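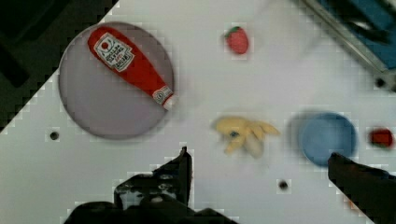 Toy kitchen things on the white table at Kirkeck.

I'd been meaning to visit the Sodwood open day for years, and in September I finally got myself on the early bus to Kirkeck. Sodwood make wooden toys, mostly farm animals and pull-along ducks, and they let the public in for 4 hours once a year. I was far too early, so I had a bacon roll in the car park and a nice chat with a couple who'd come for the seconds sale (they had brought a suitcase!).

Our guide was Boonmee Bunnag, who runs the paint room and clearly loves it. The ducks get two coats of yellow and then sit on racks overnight, and the beaks are still done by hand.

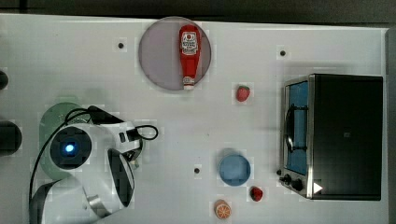

The sanding shop was my favourite bit — noisy, warm and smelling of beech. They have an old Stöcker drum sander that gets through 2,000 wheels on a good day, and we each got to keep one. Mine's on my key ring now.

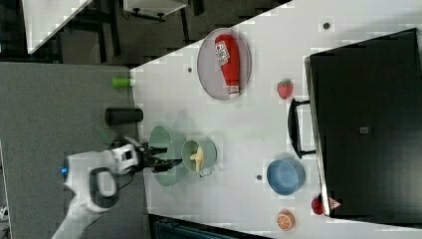 Ketchup bottle on its plate, with a strawberry alongside.

Tea and flapjack were in the canteen afterwards, and then the shop, where I spent more than I'd planned on a Tirko tractor for my nephew. Do take cash, the card machine was very slow, and the last bus back goes at 4.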